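Basket range back on sale in Toklow shop

Mar 25, 2007

The Jurell homeware shop in Toklow has put its woven storage baskets back on sale after a gap that began in October, when its supplier, Futau, stopped taking orders for the larger sizes.

The new delivery is made up of 290 baskets in 2 shapes, one oval and one round. Both have a wrapped handle on each side and are meant for blankets, toys or washing. Prices start at 16 pounds for the small round basket. The tall oval one costs more and is expected to go first, as it did last year.

Jurell said the oval basket had kept its three bands of colour, but the handles are now fixed further down the wall – a change made after some of the older ones worked loose under heavy loads. Baskets bought before October can be brought in for repair until the end of the summer.

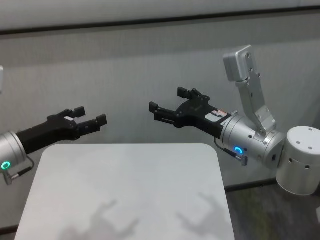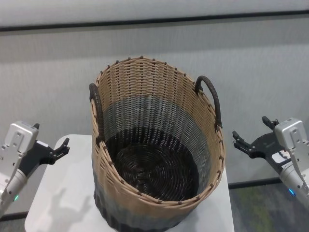
The oval basket, tan at the rim and darkest at the base.

One customer, Ruiz-Ortega, wrote to the shop that the old basket had held a winter's worth of blankets without sagging, and asked whether a lid would ever be sold to go with it. The letter added that dust was the only real trouble with an open basket, and that a folded towel laid over the top did the job well enough.

Jurell said a lid had been discussed with Futau, but no price had been agreed. A waiting list for the oval size is being kept at the till. Orders placed by post will be sent out after those collected in person, and delivery outside Toklow is charged by weight.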